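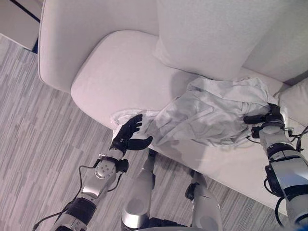

4.3 Two-handed cloth work on the sofa

I'd been looking forward to this part of the review more than any other, mostly because the Flomik people make such a fuss of it in their brochure. The household kit is sold on the strength of its mixed pair, a five-fingered hand for one arm and a jointed gripper for the other, and the claim is that the two together can deal with "anything soft left lying about". Tables and shelves (Section 4.2) don't test that very hard. A sofa does. The seat gives when you press on it, the edges are round, and the back cushion gets in the way of whichever arm has to go deep.

Figure 4 is the robot's own view during one of the attempts, looking steeply down at the seat. The black hand on the left arm is at the front edge with a folded corner of the light grey cloth, and the gripper on the right has its fingers in the bunched end, further back. I've chosen this moment because it's the posture that the Flomik planner likes best: one tool near, one tool far, and the cloth on a slant between them. It came up again and again, even when I'd have gone for two front corners myself.

I ran 27 attempts on the pale sofa, all with the same cloth, dropped in a heap before each one. An attempt counted as good if both ends were held and the cloth came clear of the seat for a slow count of five. I didn't ask for folding. Flomik offers folding as an add-on, priced at 700 pounds when I wrote to them, and it wasn't in the box I was reviewing.

The hand was the nice surprise. I'd expected the fingers to skate about on the cushion, and on the Sasteck hand we tried in the pilot they did just that, but the Flomik one goes in palm-down and lets the seat push back at it, which seems to be enough to get the thumb underneath a fold. When there was a proper fold to go for it rarely missed. When the cloth had landed flat it was a different story! The fingers would stroke the fabric along without ever getting hold of it, and after three goes the planner would give up and ask for help. Of the attempts that failed, 9 failed in this way, and I don't think any amount of fiddling with the settings would have saved them.

The gripper is duller to watch and I came to trust it more. It doesn't need a corner. It wants a lump of fabric, and a heap of cloth on a sofa nearly always has one somewhere. My only real grumble is that it presses quite hard before it closes, and on two attempts it took a pinch of the seat cover along with the cloth. The kit has a force limit for this, buried on the second page of the tool menu, and it ships switched off. I turned it on after the second nip and left it on. Anybody repeating these tests should do so from the start, as my early attempts and my later ones aren't strictly like for like.

A few words on colour. Light grey cloth on a cream-white seat is not a kind choice, and I made it on purpose. The Ponce set, which Flomik says it used for tuning, has 2062 labelled cloth views, and the ones I looked through were nearly all dark fabric on light furniture or the other way about. I wanted to know what would happen when the two were close. What happened is that the planner was slower to settle (sometimes painfully slow, I made tea) but it didn't pick noticeably worse spots. Shadows in the folds are probably doing most of the work there, though I haven't tested that and wouldn't want to be held to it.

Cabling is worth a mention for buyers. Both arms carry loose runs of black cable, and with the arms reaching forward and down over a low seat these hang in loops beside them. I had no snags, but I also had no loose cushions, toys or chair legs in the way. Soltuvent sells a fitting service that includes tidying the runs, and I'd ask them for a quote before putting this kit to work in a cluttered room. The tests with a second, heavier cloth are in Section 4.4, and there the gripper's liking for lumps caused rather more bother.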